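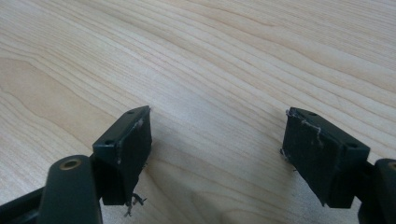 Will the work on automated washing-up mean fewer jobs in the kitchen?
There are no plans to cut posts. The two people who now spend most of their shift at the sinks would move to food preparation and deliveries, on the same pay and the same hours.

Progress report to the Lekus fund
Prepared by Marjorie Holroyd, Stistico
21/09/2025

Work since July
The second stage of the grant pays for teaching by hand. A member of staff does a small sink-side job with a gripper in each hand, and the recordings go to Reece Lightfoot, who uses them to train the two arms we have on order from Nellik. We now hold 1615 usable recordings. A further 300 were set aside when Reece changed the way each job begins, and we do not expect to get them back.

Jade Hartley and Ebenezer Aryee, both from the kitchen, have done most of the recording. They are paid their normal rate and their places on the rota are covered from the grant. Jade asked for shorter sessions after the first fortnight, as her wrists were sore by the end of the afternoon. We agreed and the change has stayed.

Tasks covered
We began with the things that sit beside a sink and get moved all day – sponges, trays, small racks. Plates and pans come later.

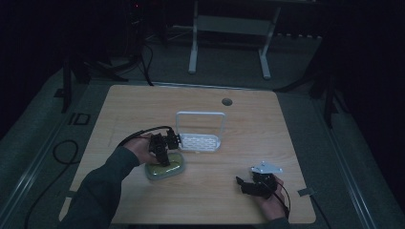
Recording at the table with two hand-held grippers, a green sponge and a white wire holder.

What staff have told us
Roland Ashworth met the kitchen team twice over the summer. Most were glad at the thought of less time with their hands in water. The main worry was who would be blamed if the arms broke something or left things dirty. Roland has written a short note which says that checking stays with the shift lead, and that breakages by the arms will not be held against anyone on shift.

Ebenezer also pointed out that the sinks are where new starters get to know everyone. We have no answer to that yet, but it will be on the agenda when the new rota is drawn up.

Delays and spending
Delivery of the arms has slipped and Nellik has not confirmed a new date. The recording work is not affected. Spending on wages is in line with the budget. The money for fitting is untouched and we ask to carry it into the next period.

Next steps
Reece will write up the order of work for plates. Jade will show two more colleagues how to record.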